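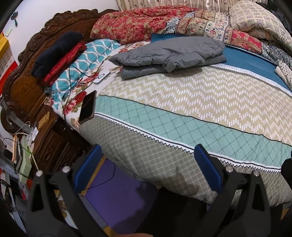

# Aparcamiento cerrado de bicicletas de Ponska: preguntas frecuentes

Última actualización: 5 de diciembre de 2012

Estas respuestas valen para el aparcamiento cerrado de la estación de Ponska, en Brimomville. Los aparcabicis de la calle, los de la plaza y los del lado del río, dependen del Ayuntamiento y tienen otras normas.

## Alta y tarjeta

**¿Quién puede darse de alta?**

Cualquier persona mayor de edad. No hace falta vivir en Brimomville ni tener abono de tren. Los menores pueden usar el aparcamiento con una tarjeta vinculada a la de un adulto.

**¿Qué necesito llevar?**

Un documento de identidad y el número de bastidor de la bicicleta. Suele estar grabado debajo de la caja del pedalier, a veces tapado por grasa o pintura. Si la bicicleta no tiene número, dígalo en el mostrador y se le pondrá una pegatina numerada en el tubo del sillín.

**¿Cuánto cuesta?**

75 euros al año. Quien prefiera pagar por meses paga nueve euros cada mes. La tarjeta se cobra aparte, 4 euros, y ese importe no se devuelve.

**¿Hay lista de espera?**

Ahora sí. El aparcamiento tiene 900 plazas y hay 737 asignadas con abono anual. El resto se reparte entre abonos mensuales y el uso por días, y esa parte se llena en primavera. La lista de espera es para el abono mensual; para el anual se puede pedir plaza en cualquier momento.

**He perdido la tarjeta. ¿Qué hago?**

Avise por teléfono o en el mostrador para que la anulemos. La nueva se recoge en el acto si viene con su documento. Si la bicicleta está dentro, le acompañamos a sacarla después de comprobar el número de bastidor.

**¿Puedo prestar la tarjeta?**

No. Si otra persona de la casa va a usar la misma bicicleta, pida una segunda tarjeta a nombre suyo. El abono es el mismo y solo se paga la tarjeta.

## Uso diario

**¿En qué horario se puede entrar?**

Con tarjeta, a cualquier hora. El mostrador abre por la mañana y por la tarde, y cierra a mediodía. Los festivos no hay nadie en el mostrador, pero la puerta funciona igual.

**¿Tengo una plaza fija?**

No. Se aparca donde haya sitio. La única zona reservada es la que está junto a la rampa, para bicicletas de carga, triciclos y remolques.

**¿Tengo que usar mi propio candado?**

Sí. El recinto está cerrado, pero entra mucha gente a lo largo del día. Ate el cuadro a la barra – no solo la rueda. En el nivel superior el candado tiene que pasar por la anilla del carril, que es más estrecha: los candados en U de modelo grueso no entran. Un candado de cadena o plegable sirve en casi todos los casos.

**No consigo levantar la bicicleta al nivel superior.**

El carril baja hasta el suelo. Tire del asa roja hacia usted, apoye primero la rueda delantera y empuje. El muelle hace casi todo el esfuerzo al subir. Si lleva una silla infantil o una cesta cargada, use el nivel inferior. Ülle Strazds, del mostrador, enseña cómo se hace a quien lo pida.

**¿Puedo dejar el casco y las alforjas?**

Puede, bajo su responsabilidad. Hay taquillas pequeñas a la entrada que funcionan con moneda y se vacían cada noche. Lo que se encuentre dentro pasa a objetos perdidos.

**¿Se puede circular montado dentro?**

No, tampoco en la rampa. Es el motivo de la mayoría de las quejas que recibimos.

**¿Cuánto tiempo puede quedarse una bicicleta sin moverse?**

Cuatro semanas. Pasado ese plazo colocamos un aviso en el manillar y escribimos al titular. Si nadie contesta, la bicicleta se lleva al almacén. Si va a estar fuera más tiempo, por un viaje o una enfermedad, basta con un correo antes de irse.

## Bicicletas especiales

**¿Admiten bicicletas eléctricas?**

Sí. Hay enchufes en la pared del fondo, sin coste añadido. No se pueden dejar cargando las baterías por la noche: la corriente se corta al cierre del mostrador y vuelve por la mañana.

**¿Y tándems?**

En la zona de la rampa, si hay sitio. Conviene preguntar antes.

**¿Motocicletas o ciclomotores?**

No, aunque lleven pedales.

## Averías, robos y reclamaciones

**La puerta no lee mi tarjeta.**

Pruebe con el segundo lector, el que está a la izquierda, y pase la tarjeta sin la funda. Si tampoco abre, pulse el interfono. Fuera del horario del mostrador contesta la central de Temov, la empresa que mantiene las puertas y las cámaras.

**Me han robado o dañado la bicicleta.**

Denuncie primero en comisaría y tráiganos una copia. Las grabaciones solo se entregan a la policía. El abono incluye un seguro básico que cubre el robo del cuadro atado a la barra. No cubre luces, sillines ni ruedas sueltas.

**¿Puedo inflar las ruedas o arreglar un pinchazo?**

Hay una bomba fija junto a la salida, con cabezal para válvula fina y gruesa, y un soporte con herramientas sujetas por cable. La llave de quince falta desde abril y está pedida. El taller Ok, en el pasillo de la estación, recoge bicicletas por la mañana y las devuelve por la tarde; los precios son suyos y no los gestionamos nosotros.

## Cómo llegar en bicicleta

**¿Cuál es la entrada?**

La de la calle de atrás, bajo el puente de las vías. Desde el centro se llega por el carril bici de la avenida. El último cruce tiene un semáforo para bicicletas que tarda bastante en cambiar si no se pisa la marca del suelo con las dos ruedas.

**¿Y si vengo del lado sur?**

Use el paso inferior. Tiene escalera con canaleta y, algo más allá, una rampa. La canaleta es estrecha y las cubiertas anchas rozan – con una bicicleta de montaña es mejor dar la vuelta por la rampa. La acera de ese lado es peatonal y hay que bajarse.

**¿Se limpia el acceso cuando nieva?**

La rampa sí, por la mañana temprano. El carril de la avenida lo limpia el Ayuntamiento y suele ir después de la calzada.

## Baja y contacto

**¿Cómo me doy de baja?**

Por escrito, en el mostrador o por correo. En el abono anual se devuelve la parte de los meses completos que queden. La devolución se hace a la misma cuenta desde la que se pagó.

**¿Con quién hablo?**

- Altas, bajas y recibos: Zainab Igwe
- Bicicletas retiradas y objetos perdidos: Justinas Koppel
- Reclamaciones y seguro: Vittoria Villa

Las propuestas sobre los accesos y los carriles de la zona las recoge Edgars Ozoliņš, que las pasa al Ayuntamiento cada trimestre. Indique el punto exacto y, si puede, la hora a la que suele pasar por allí.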